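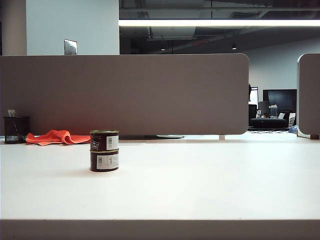
Packing and relabelling assistants, small goods (casual and part-time)

Employer: Laxdal
Reports to: Manuela Orlandini, packing room supervisor
Hours: 16 to 30 a week, day shifts only
Start: November

Laxdal receives, checks, relabels and repacks small tinned and boxed goods for food importers and independent grocers. The goods come to us in mixed cartons. Most of the tins are small ones that shops sell singly, and many arrive with a label from the country of origin that needs a second label with an ingredients list in English, the importer's address and a barcode the shop can scan.

We are looking for people to do this work at a desk. It is seated work for the most part, in a quiet room, and it suits someone who likes to get small things right.

What the job involves

You will open incoming cartons and check the contents against the delivery note. You will look over each tin for dents, rust, swelling or a damaged seam, and put aside anything that fails. You will wipe down tins that have dust or glue on them, apply the new label in the position shown on the job sheet, scan the barcode and read the result back against the sheet. Finished tins are packed into trays and the trays are labelled and moved to the trolley bay.

Each job comes with a job sheet. The sheet shows where the label goes, which original text must stay uncovered (usually the batch number and best-before date) and how many tins go in a tray. If the sheet and the goods don't match, you stop and ask. We would sooner lose ten minutes than relabel a full pallet.

A steady worker finishes 387 tins in a full shift once trained. New starters are not measured against that number in their first month. After that we look at your weekly figures together with your error count, and the error count matters more.

The room

The packing room has white desks with fabric dividers between them. There is a stock of cleaning cloths and pens, and you are asked to keep your desk clear of anything that isn't part of the job in hand. Food and drinks other than water stay in the lunch room. Chairs are adjustable, and we can supply a footrest or a desk lamp if you ask for one.

The room is kept cool for the stock, so bring a jumper. Closed shoes are required because of the trolleys. Long hair is tied back. You may listen to music through one earbud when you are labelling but not when you are checking deliveries.

There is some lifting. A full tray is light enough for most people to carry with two hands, and incoming cartons are heavier. Pantelis Panagiotou and the loading crew bring cartons to the end of each row, so you should not need to lift from the floor. If you have a back or shoulder condition, tell us when you apply and we will work out whether the tasks can be arranged around it.

Hours and pay

Shifts run from 8:00 am to 4:00 pm, or from 8:30 am to 12:30 pm for people who want half days. Friday is usually the busiest day and we ask everyone to be available for it. There is no weekend work. Rosters go up two weeks ahead and swaps are allowed if both people sign the sheet.

Casual staff are paid by the hour with casual loading. Part-time staff receive paid annual leave and sick leave on a pro rata basis. The hourly rate is set out in the information sheet, which we send to everyone who enquires. There is no piece rate and no bonus for speed.

Training is paid. It takes three days. On the first day you sit with an experienced packer and learn the fault types using a set of reject tins. The second day covers labelling and scanning. On the third day you work through a small order on your own and your trainer checks all of it.

Who we are looking for

You need:
- good close vision, with glasses if you wear them
- steady hands and reasonable patience with repeated work
- enough written English to read a job sheet and copy a batch number correctly
- the right to work here
- reliable transport, as the last bus leaves the estate at 4:25 pm

It would help if you have:
- worked in a warehouse, pharmacy, library or shop stockroom
- used a handheld scanner
- some Greek or Italian, as a good share of the original labels are in one or the other

You do not need a resumé with previous packing work on it. Several of our current team came to us from cleaning, child care and hospitality, and one was a piano tuner. School leavers are welcome to apply. So are people returning to work after a long break.

Number of positions

We have six positions to fill. Four are casual and two are part-time. The part-time positions will be offered first to people who can work at least four days a week. The extra staff are needed for a new contract with Curonar, which adds 3,725 tins a week to our usual volume until the end of summer. Some of the casual positions may be extended after that, but we can't promise it.

How to apply

Send a short letter or email to Michalis Papadakis at the Laxdal office. Tell us which days you can work, whether you want full or half shifts, and anything we should know about lifting or seating. One page is plenty. If writing is difficult, you can telephone the office between 9:00 am and 3:00 pm and give your details over the phone.

We will ask shortlisted applicants to come in for an hour. You will see the packing room, meet Manuela, and do a short practical task: checking and labelling one tray of tins from a job sheet. The task is not timed. You will be paid for the hour whether or not you are offered the job.

Please bring photo identification and your reading glasses if you use them. Parking is at the rear of unit 114, and the visitors' entrance is the blue door beside the roller door. Ring the bell and wait, as it can take a minute for someone to come through from the packing room.

Everyone who applies will get a reply, by email or post.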